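작은 숙소 예약엔진 갈아타신 분들 계신가요 (채널매니저는 그대로)
숙소운영 게시판 > 시스템/예약

바다쪽방
객실 10개짜리 작은 호텔 합니다. 채널매니저는 Gerkosa를 쓰고 있고 여기엔 불만이 없습니다. 문제는 홈페이지에 붙어 있는 자체 예약창인데, 손님이 날짜를 고르면 달력이 한 번 깜빡이고 다시 오늘 날짜로 돌아갑니다. 업체에 문의했더니 "브라우저를 최신 버전으로 권장드립니다"라고 하네요. 손님한테 전화해서 브라우저 업데이트하시라고 할까요.
그래서 Vikine 예약엔진으로 바꿀까 하는데, 환불규정을 요금제별로 다르게 걸 수 있는지가 궁금합니다. 환불불가 요금이랑 일반 요금을 같은 객실에 나란히 띄우고 싶습니다. 써보신 분 계시면 답글 부탁드려요.

두번째프런트
Vikine 2년째 씁니다. 요금제별 환불규정 됩니다. 되긴 되는데 메뉴가 "요금" 밑에 있지 않고 "문구 관리" 밑에 있습니다. 저는 이걸 찾는 데 한나절 걸렸고 고객센터도 저랑 같이 찾았습니다.
한 가지 주의하실 건 규정 문구를 수정하면 이미 들어온 예약의 확인 메일에도 새 문구가 나간다는 점입니다. 저희는 규정을 바꿀 때 기존 문구를 고치지 않고 새로 하나 만들어서 요금제에 다시 연결합니다. 그래서 지금 문구 목록에 "환불규정_최종", "환불규정_최종2", "환불규정_진짜"가 있습니다.

바다쪽방
아 파일명 정책이 저희랑 같으시네요. 감사합니다. 새로 만들어서 연결하는 거 메모했습니다.

산밑펜션
저는 반대합니다. 객실 10개에 별도 예약엔진이 왜 필요한가요. 전화랑 메신저로 받고 입금 확인하면 끝입니다. 저는 그렇게 해서 이중예약이 난 적이 한 번도 없습니다.

두번째프런트
새벽 1시에 예약하려는 손님은 어떻게 받으시나요?

산밑펜션
아침에 받습니다.

두번째프런트
그 손님은 1시 5분에 다른 숙소 예약하고 주무십니다.

산밑펜션
새벽 1시에 숙소 찾는 손님은 대체로 저랑 안 맞더라고요.

밤근무17
밤근무자로서 산밑펜션님 의견에 마음으로는 동의하고 업무상으로는 동의 못 합니다. 저희 자체 예약은 밤 11시 넘어서가 제일 많습니다. 다들 누워서 휴대폰으로 하시는 것 같아요. 그래서 저는 예약창 고를 때 PC 화면은 아예 안 봤고 휴대폰에서 한 손으로 결제까지 되는지만 봤습니다. Gunawan은 여기서 탈락했어요. 국적 고르는 목록이 엄지로 끝까지 안 내려갑니다. 대한민국이 맨 아래 근처에 있는데요.

바다쪽방
Gunawan도 후보였는데 지웁니다. 국적을 꼭 물어봐야 하는 건지도 모르겠고요.

Grusuvton빠
Gunawan 국적 칸은 관리자에서 끌 수 있습니다. 그리고 기본값도 지정됩니다. 안 써보고 까지 맙시다.

밤근무17
써봤으니까 엄지가 아픈 거죠. 끌 수 있는 건 몰랐네요. 어디서 끄나요?

Grusuvton빠
"손님 정보 항목"에서 필수 표시 해제하고 노출까지 꺼야 합니다. 필수만 해제하면 칸은 그대로 남아 있어요. 둘 다 하고 저장도 각각 눌러야 합니다.

밤근무17
저장을 각각이요. 네.

산밑펜션
전화기는 저장 버튼이 없습니다.

바다쪽방
중간 보고입니다. Vikine 체험판을 열어서 객실 두 종류만 넣어봤습니다. 환불불가랑 일반 요금이 나란히 잘 뜹니다. 그런데 Gerkosa에 연결하니까 환불불가 요금만 넘어오고 일반 요금은 빈칸입니다. 양쪽에 문의를 넣었더니 Gerkosa는 Vikine에 물어보라고 하고 Vikine은 Gerkosa에 물어보라고 합니다. 두 회사가 이렇게까지 의견이 일치하는 건 처음 봅니다.

두번째프런트
그거 요금코드 글자수 문제일 수 있습니다. Gerkosa 쪽 코드가 길면 뒤가 잘려서 넘어가는데, 앞부분이 같은 코드 두 개가 있으면 하나로 인식합니다. 혹시 STANDARD_환불불가, STANDARD_일반 이런 식으로 만드셨나요?

바다쪽방
정확히 그렇게 만들었습니다. CCTV 보시나요.

두번째프런트
다들 그렇게 만듭니다. 앞에 구분되는 글자를 두세요. NR_STD, FX_STD 이런 식으로. 한글도 빼시고요. 그리고 코드 바꾼 다음에 꼭 "전체 재전송"을 누르셔야 하는데, 손님이 한창 예약하는 시간에는 누르지 마세요. 재전송 도는 동안 판매가 닫힙니다. 저는 오전에 체크아웃 끝나고 합니다.

밤근무17
저희는 새벽 4시에 합니다. 제가 합니다. 왜 저인지는 아시겠죠.

Grusuvton빠
이쯤에서 말씀드리면 Grusuvton은 예약엔진하고 채널매니저가 한 제품이라 요금코드를 맞출 일이 없습니다. 두 회사가 서로 미룰 일도 없고요.

두번째프런트
닉네임이 너무 정직하신 거 아닙니까.

Grusuvton빠
숨길 이유가 없습니다. 직원 아니고 그냥 4년 쓴 사람입니다. 단점도 말씀드릴 수 있어요. 월 이용료가 비싸고 통계 화면이 느립니다. 작년 같은 달하고 비교 누르면 커피 한 잔 내릴 시간이 나옵니다. 그런데 커피가 식기 전에 나오긴 합니다.

바다쪽방
합쳐진 제품이 편한 건 알겠는데, 하나가 죽으면 둘 다 죽는 거 아닌가요? 예전에 그런 제품을 쓰다가 성수기에 한나절 통째로 내려간 적이 있어서요. 그때 저도 종이에 적었습니다.

산밑펜션
종이는 안 내려갑니다.

Grusuvton빠
한 번 내려간 적 있습니다. 8월이었고요. 더 말하고 싶지 않습니다.

언덕위열쇠
지나가다 씁니다. 예약엔진 바꾸실 때 다들 기능만 비교하시는데 저는 과거 예약 이관을 먼저 물어보시라고 하고 싶네요. 저희는 예전 시스템에 들어 있던 예약 644건을 옮겼는데 그중 362건에서 메모가 사라졌습니다. 예약 자체는 멀쩡하고 메모만요. "아기침대 필요", "늦은 체크인", "지난번에 소음 민원 있었음, 끝방 배정" 같은 게 전부 날아갔습니다.
업체 답변은 "메모는 이관 대상 항목이 아닙니다"였고 계약서에도 그렇게 적혀 있었습니다. 계약서를 안 읽은 제 잘못이라 어디 가서 화도 못 냅니다. 결국 예전 시스템 계정을 한 달 연장해서 화면 두 개 띄워놓고 손으로 옮겨 적었어요.

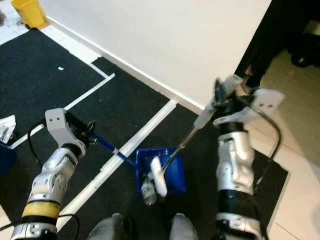

그래서 지금은 메모를 예약 시스템에만 두지 않습니다. 단골 손님 요청사항은 따로 표로 하나 관리하고, 예약번호 말고 전화번호 뒷자리랑 이름으로 찾게 해놨습니다. 예약번호로 묶어두면 시스템 바꾸는 순간 번호체계가 달라져서 아무 소용이 없더라고요. 이관 전에는 꼭 엑셀로 내려받아 보세요. 내려받은 파일에 메모 열이 없으면 이관해도 없습니다.

바다쪽방
방금 내려받아 봤는데 메모 열이 있긴 합니다. 그런데 앞부분만 나오고 뒤가 없네요. "끝방은 절대로" 까지만 나옵니다.

언덕위열쇠
그 뒤가 중요한데요.

바다쪽방
저도 기억이 안 납니다. 절대로 주라는 건지 주지 말라는 건지.

밤근무17
그 손님 오시면 제일 가운데 방 드리세요.

두번째프런트
저는 언덕위열쇠님하고 의견이 좀 다른데, 표를 따로 두면 결국 아무도 안 봅니다. 저희도 해봤는데 프런트에서는 예약 화면만 봐요. 바쁠 때 표를 열 사람이 없습니다. 차라리 예약 화면 메모에 두고 매달 백업을 받는 쪽이 현실적입니다.

언덕위열쇠
직원이 몇 분이냐에 따라 다르겠죠. 저희는 둘이라 그냥 서로 물어봅니다. 그리고 개인정보 문제로 표에는 꼭 필요한 것만 적고 안 오신 지 오래된 분은 지웁니다. 백업 파일도 그건 마찬가지일 텐데, 매달 받으신 건 지우고 계신가요?

두번째프런트
지금 지우러 갑니다.

바다쪽방
정리 겸 씁니다. 코드를 NR_STD, FX_STD로 바꾸고 오전에 재전송했더니 두 요금 다 제대로 넘어옵니다. 두번째프런트님 감사합니다. Vikine에는 메모 전체가 이관되는지 물어놨고 답을 글로 달라고 했습니다. 담당자분이 전화로 설명드리겠다고 하시길래 그래도 글로 달라고 했어요. 답이 괜찮으면 5월 비수기 틈에 옮기려고 합니다.

산밑펜션
5월이 비수기세요?

바다쪽방
저희는 그렇습니다. 연휴 끝나면 조용해요. 산밑펜션님은 바쁘신가요?

산밑펜션
전화가 계속 옵니다.

Grusuvton빠
체험판이라도 한번 열어보시지.

밤근무17
바다쪽방님, 옮기고 나면 환불불가 예약을 본인 휴대폰으로 하나 넣어서 취소까지 해보세요. 저희는 예약만 시험하고 취소를 안 해봤다가 환불불가가 전액 환불되는 걸 손님이 먼저 발견하셨습니다.

바다쪽방
그 손님은 뭐라고 하시던가요?

밤근무17
별점 다섯 개 주셨습니다.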